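Home | Vacancies | How to Apply | Contact

CALL FOR PARTICIPANTS: GARMENT FOLDING AND SORTING STUDY
Reference 939, Zavenwood Textile Handling Group, Sturmont site

Zavenwood is recruiting 40 adults for a paid study of how people fold, stack and put away everyday clothing. The study covers short-sleeved shirts in light knit and mesh fabrics. Results will be used to revise the Pirby Folding Sheet, a one-page set of written steps for shop stockrooms, uniform stores and linen rooms.

Each participant attends one session and works through 31 garments. Sessions are held at the Sturmont site, ground floor, Chmielewska Building. The entrance is on the parking lot side.

1. Task

Garments are handled one at a time at a table. Each garment is lifted, opened out, folded and either added to a stack or placed in a tray, according to the instruction read out for that item. Folded garments are stacked with the fold toward the front of the table. Tray garments do not need to be folded. There is no target speed.

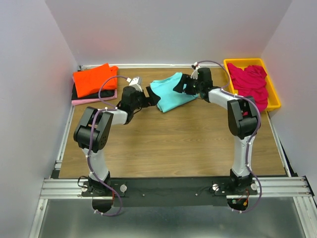
Turquoise T-shirt held above the table, with the folded stack at back left and the yellow tray at back right.

The written steps for a T-shirt are as follows. Lay the shirt face down with the neck away from you. Smooth the body from the center outward. Fold one side in to the middle of the shoulder and turn the sleeve back on itself. Repeat on the other side. Bring the hem up to the collar in two folds. Turn the shirt over and place it on the stack.

Participants who normally fold by another method will be asked to use it for the first part of the session and to change to the written steps for the second part. Both parts are scored the same way. The score is based on the finished size of the fold, how square the corners are, and whether the sleeves stay inside the outline when the garment is picked up again.

2. Garments and surface

All garments are supplied. Colors are assigned so that a finished stack can be checked by eye. A garment that slides off the stack is left where it lands until the end of the item.
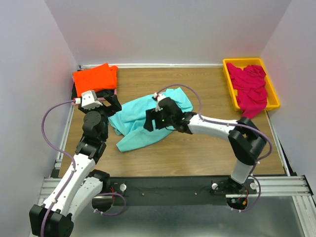
The tabletop is wiped down between sessions and nothing else is kept on it. Participants should remove rings, bracelets and watches before starting, as these catch on open knits. Hand cream should not be used on the day of the session. Long sleeves must be rolled above the wrist.

Mesh shirts are the main interest of the study. The fabric is light, does not hold a crease well and tends to roll at cut or seamed edges. Participants should expect to fold some of these items more than once. Refolding is allowed and is recorded.
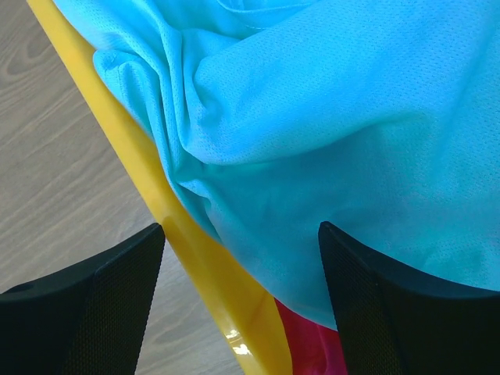 Do I need experience in a laundry or a clothing store?
Experience is neither required nor preferred. Half of the places are held for people who have never folded clothes as part of a job.

3. Who can take part

Applicants must be 18 or older, able to stand for 40 minutes with a break, and able to raise both hands to shoulder height without pain. Normal color vision is needed for the stacking items. Left-handed applicants are welcome and should state this on the form. People with a known skin reaction to synthetic fibers or laundry detergent should not apply. 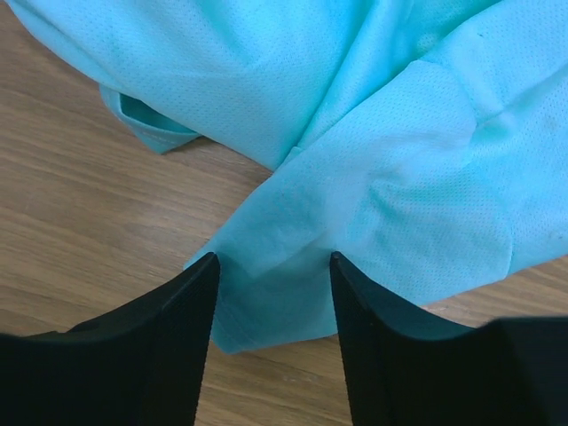
Zavenwood Notices, Issue 31, p. 2

4. Payment and records

Payment is $40 per completed session, issued by check. A participant who leaves before the end is paid for the part completed. Finished folds are measured and the measurements are stored under a number. Names are kept on a separate list, which is destroyed when the study closes in November.

5. How to apply

Request form 939-A from the Sturmont front desk, complete both sides and return it to the same desk. Give two possible session times, morning or afternoon. Places are filled in the order in which complete forms are received. Applicants who are not placed will be put on the reserve list unless they ask to be left off.

Last updated: 15/01/2019

Related notices
Pirby Folding Sheet: comments on the current version
Linen room assistant, part time, Sturmont
Call for participants: towel and flat sheet folding
Chmielewska Building: parking and access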